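Marker dropouts and a smaller threshold

Most of November went on the tracking code, which I had hoped to leave alone. We recover the pose of each hand-held gripper from the marker cube near its base, and the old filter threw away any reading that moved too far between two updates. Fine for slow work. When the wrist turns quickly, though, good readings went in the bin with the bad ones.

I ran the old filter over 1,249 recordings and it rejected 117 of them outright. Going through the rejects by hand took most of an afternoon. A lot were usable – the cube had only turned edge-on for a moment and then come back.

The new version keeps two guesses alive for up to 50 milliseconds and picks between them once a second face of the cube is seen. It is slower, but we process everything offline so I don't mind. The change is in the Dradadik branch and will go into Favisance once the tests pass.
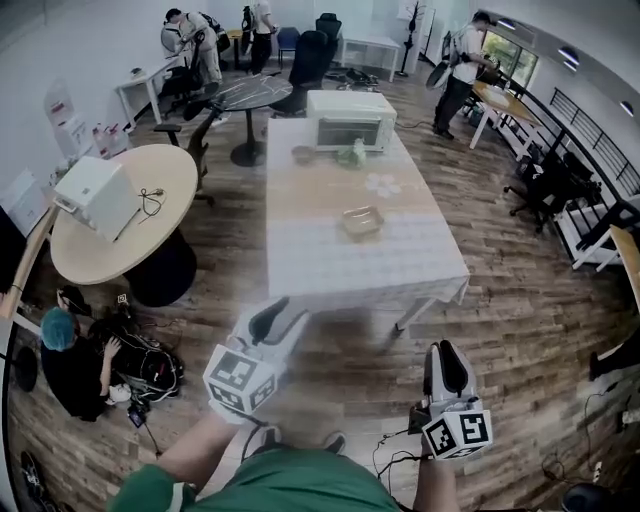 Both grippers held out over the floor, with the white-covered table ahead.

Left and right are still solved separately. I would like to solve them together next, as the distance between the hands ought to help when one cube drops out. The config format will have to change for that, so old files will need converting.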